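Ticket 17: Playlist "Crichton Jahrescharts" bricht nach Platz 5 ab
Eröffnet am 28. März 2024
Player: Trivix, Status: in Arbeit

Hallo zusammen! Erst mal: Die neue Countdown-Ansicht ist der Hammer, ich hab gestern den halben Abend Synthiepop damit gehört. Leider springt der Player nach Platz 5 zurück auf Platz 29, und ausgerechnet die neue Drorholm-Single kommt nie dran!

Schon probiert: Cache geleert, neu angemeldet, Crossfade von 15 auf 0 Sekunden gestellt. Letzteres hilft, aber dann fehlen die wunderbaren Übergänge. 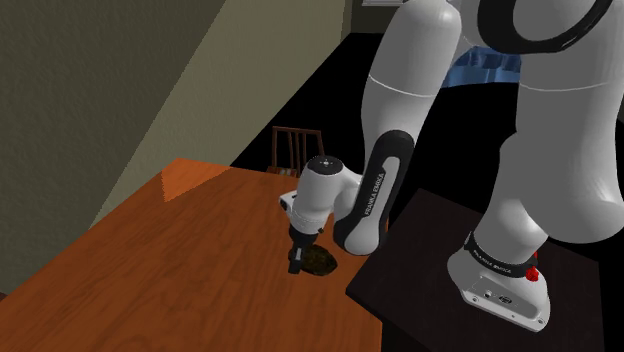 Anhang 1: Roboterarm am Holztisch, Rendering

Nachtrag: Ich hab's eingekreist! Der Fehler kommt nur, wenn zwei Titel hintereinander vom selben Album stammen. Auf Platz 5 und 4 steht beide Male Flundness (völlig zu Recht, was für ein Refrain!). Tausche ich Platz 4 gegen etwas anderes, läuft alles bis zur Nummer eins durch.

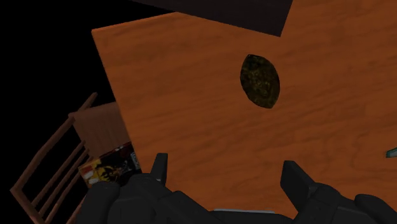
Anhang 2: Holzfläche mit Maserung, Rendering

Noch ein Test mit der Juli-Liste, gleiche Einstellungen, Crossfade wieder an: kein Sprung, dort folgt auch kein Album auf sich selbst. Log liegt bei, ich teste gern weiter!
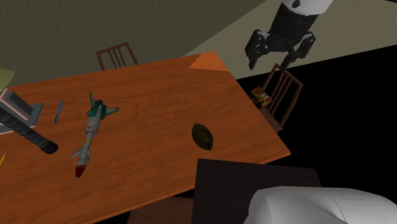 Aurelia Fuchs: Super eingegrenzt, danke! Der Crossfade liest bei gleichem Album die falsche Titelnummer aus. Bitte einmal "Albumübergänge beibehalten" abschalten und die Liste neu laden, dann sollte Platz 4 kommen. Das Ticket bleibt bis zum nächsten Update offen.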